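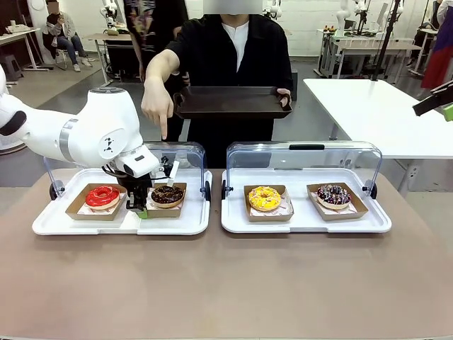
Plantar Heel Pain – Your Questions Answered
Skotwood Foot and Ankle Clinic

Why does my heel hurt most when I first get out of bed?
We hear this one nearly every day, so please know you have plenty of company! A thick band of tissue called the plantar fascia runs along the bottom of your foot, from the heel bone to the toes. It tightens up while you sleep, and those first steps pull on it all at once. Most people loosen up after a few minutes of walking, though the ache often creeps back after a long day standing.

Do I need an X-ray?
Usually not. We can tell a great deal from pressing on the heel and watching you walk. If the pain came on after a fall, or if your foot is numb or swollen, we may well send you down the hall for pictures.

Is it a heel spur?
It could be, but plenty of people have spurs and never feel a thing, so we treat the sore tissue first and don't worry too much about the spur.

What can I do at home?
Calf stretches, morning and evening, are where we start nearly everyone. Rolling the foot over a cold water bottle feels wonderful too. Try not to go barefoot on hard floors, even for a quick trip to the kitchen – a supportive pair of house shoes makes a real difference.

Can I keep running?
Often yes, with shorter runs on softer ground. If you are limping the next morning, that was too much, and a bike or the pool is kinder for a while.

How long until I feel better?
Longer than any of us would like, I'm afraid. Give the stretches a fair try for 8 weeks before deciding they haven't helped. Some heels take many months, and a bad week along the way doesn't mean you are back at the beginning.

When should I call?
Please call the same day if you can't put weight on the foot, if you have a fever along with the pain, or if you have diabetes and notice any sore or broken skin. Our Grindska office takes walk-ins on Tuesday until four, and the Mollel office sees patients by appointment only.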